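Inicio Opinión Laboratorio Archivo Contacto

Imprimir Enviar por correo

Cuarenta demostraciones malas no valen una buena
Wael Belkadi

Teleoperar un brazo en simulación parece la forma barata de enseñar una tarea. Lo es en horas de máquina; en criterio humano sale cara.

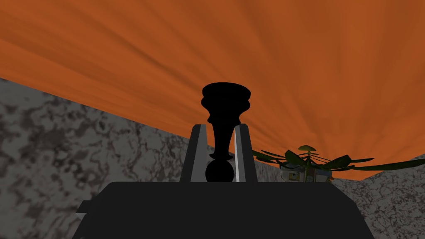

El agarre se decide antes de cerrar

Con una pieza torneada, de tallo delgado y remate ancho en forma de disco, el operador tiene varias opciones razonables. Sujetarla por la parte inferior deja libre el remate, pero aleja el peso de los dedos. En Veltix registramos 269 episodios con el mismo mando y dos operadores. Lilibeth Gatchalian cerraba siempre abajo; yo cambiaba de altura según el día. La política entrenada con mis datos dudaba justo donde yo había dudado.

Se suele responder con volumen: 2000 episodios y que el promedio corrija. No comparto esa confianza. El promedio de dos agarres válidos puede ser un agarre que ningún operador haría – y el simulador no siempre lo penaliza.

Fondos y texturas

Variar el fondo, con cielos naranjas o superficies jaspeadas, me parece útil para la percepción. No sustituye una consigna escrita sobre dónde cerrar y desde qué ángulo llegar. La nuestra, redactada en noviembre para Varnska, ocupa 36 líneas y se revisa antes de cada tanda. Yo descartaría todo episodio que se aparte de ella, aunque termine bien.

Imprimir Enviar por correo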